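**Flash drives for long-term storage – refresh or rewrite?**

**orel_tape**

I keep the records for a small survey office and have been asked to put closed project folders on USB sticks, one per project, and store them in a drawer. The folders are scanned plans, field notes and a spreadsheet, 30 GB at most. Retention is 4 years, after which they go to the county.

My concern is charge loss in unpowered flash. The Mansour guide we were given says to plug each drive in once a year. It doesn't say whether plugging in is enough or whether the data has to be written again.
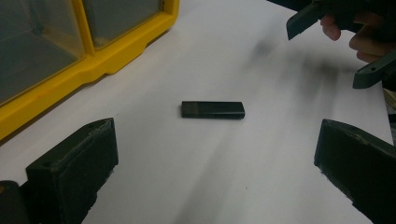

**Skarkano**

Plugging in does nothing you can rely on. Some controllers scan and refresh weak blocks when powered, and plenty of cheap ones don't. The data sheet won't tell you which you have. Read every file in full and compare against stored checksums. If anything fails, or if the controller retries so much that the read speed drops, copy the set to a new drive.

**orel_tape**

I have SHA-256 lists for about half of the projects. The older ones were copied by drag and drop before my time.

**ciltov_b**

I disagree with reading alone. By the time a checksum fails you have already lost the file on that drive. We do a full rewrite in April every year: copy off, verify, format, copy back, verify. It takes most of an afternoon.

**Skarkano**

You have lost it on *that drive*. There should be a second copy on something else. If there isn't, the rewrite is the riskier step, with the only good copy sitting on a desktop machine while the format runs.

A yearly rewrite is also a lot of handling. In my experience the connectors go before the cells do.

**ciltov_b**

Fair on the second copy. I don't accept the connector point. One insertion a year is nothing, and you are inserting it to read anyway. 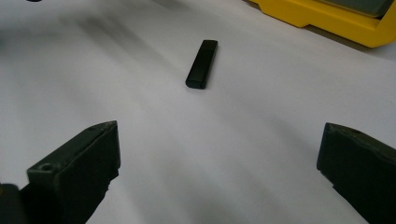
Temperature matters more than either method. Retention drops quickly as storage temperature goes up, and worn cells lose charge faster than fresh ones. Our old cabinet was against a boiler room wall and sat at 34 °C in winter, 36 on the top shelf. We had read errors there on drives that were barely two years old. Same batch in a cool room, no errors so far. I have no control group worth the name, so take that for what it is.

**orel_tape**

Our drawer is on an inside wall, no heating near it. I'll put a thermometer in for a month.

Would you use exFAT or NTFS? The county wants to open the drives on whatever they have.

**Skarkano**

exFAT, with the checksum list in the root folder and a printed copy in the project file. exFAT has no journal, so eject properly after writing. If a drive is never written again, the missing journal makes no difference.

Also label the drives. A short number on the body, matching a line in a register – project titles don't fit and the ink rubs off.
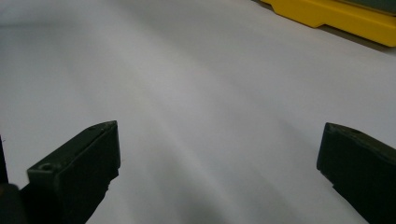
**Ashraful Sarkar**

Coming at this from the receiving end: I would take a hard disk over a box of sticks every time. One device to check, one catalog, and the transfer is a single job. Keep the sticks as the second copy if management likes them.

**ciltov_b**

One device to drop, too.

**Ashraful Sarkar**

Hence two disks. The cost per project is still lower once you count the labor of checking sticks one by one.

**orel_tape**

Two disks may get past purchasing if I call it a transfer requirement. For now I'm generating checksums for the old folders from the server copies and comparing the drives against those. First mismatch already – a spreadsheet with a newer date on the server. Does anyone keep both versions in that case, or just the newer one?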